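MAY NOTES FROM THE STASMONT CRAFT AND MENDING GROUP

Quick one this month, I'm typing between loads of washing and the kettle. If I've left your name off something, sing out and I'll fix it next time.

Dye day

Good turnout. Onion skins gave us the best yellow we've had yet, a proper deep one, and the red cabbage did what red cabbage always does and went grey overnight. Eucalyptus leaves from the Ouellet Street end -- lovely rust colour on wool, barely a stain on cotton. So wool for that one from now on.

A few things to remember for the next dye day:

Bring your own bucket with your name on it. Last time there were two blue ones the same and somebody went home with the wrong lid.

Mordant the night before please. We lost most of the morning waiting on pots.

Old towels, more than you think.

Gloves. I still have orange thumbs.

If anyone has a spare gas ring we could use it. The urn is not to be used for dye, it's for tea, and the tea did taste of onions.

Yarn order

The Flunex sock yarn is in, finally. It came in at $475 for the lot including freight, which was less than I'd feared. Ten of you put your names down and your skeins are bagged up in the back cupboard at the hall. Pay when you collect, cash is easiest, or do a transfer and put your surname on it so I can work out who's who. The dark green was out of stock so those of you who picked green have got the teal. If you hate it tell me and we'll swap, there's a bit of the charcoal left over.

Somebody asked about getting the thicker one for winter. Happy to do another order if there's enough interest. Let me know by the end of the month, after that I'm away at my sister's.

Mending table

The mending table keeps getting busier. Mostly knees and elbows, one very sad picnic blanket, and a doona cover with a rip right down the middle that took three of us to pin. Please don't bring zips unless you bring the replacement zip as well. We can't match them from the tin, I've tried, the tin is all skirt zips from about the year dot.

Brittany McIntyre is running a darning session at 2 pm, the same day as the next mending table, in the small room. Swiss darning first and then the woven kind. Bring a sock with a hole in it, clean, and a darning mushroom if you have one. A smooth lemon works or the bowl of a wooden spoon. She's got spare needles but not many, so bring your own with a blunt end if you can. Beginers very welcome, and she's patient, she taught me.

Pattern swap

The box is overflowing so please take some home! Plenty of baby cardigans, a heap of 1970s vests, and the Dara shawl pattern has turned up at last with all its pages. There's a mistake in the second chart by the way. Row 3 should have the yarn over before the decrease, the printed one has it after. I've pencilled it in. If you already have a copy and your edge is wandering off to the left, that's why.

Please don't put photocopies in the box. Originals or your own handwritten ones only.

Tidy work surfaces

A word on the tables at home, as a few of you have been asking how to keep small bits under control when you're working. My advice is get something with a lip. Pins, stitch markers, buttons, all of it rolls, and always under the fridge. A round tray with a raised rim is good -- bits stay inside and you can push things to the back and leave the middle clear for whatever you're on with. A cake tin does the same job, so does an old pizza tray if the edge is high enough. Op shops are full of them. Line it with felt if the noise bothers you.

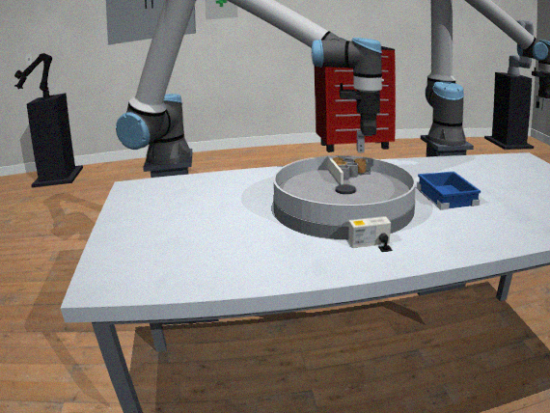 Hall bits and pieces

The side door is sticking again. Lift and push. Last one out checks both heaters and the small room light.

Whoever left the tartan scissors case, it's on the hook behind the door. There's also a single grey mitten, left hand, and a container that smells of curry.

Morning tea is down to the plain biscuits so if you're baking anyway, bring a plate. Nut free please.

We need someone to do the phone list while I'm away, it's ten minutes' work at most. Ring me or catch me at the mending table.

Next month: felting, and the talk on buttonholes if we can get the projecter working.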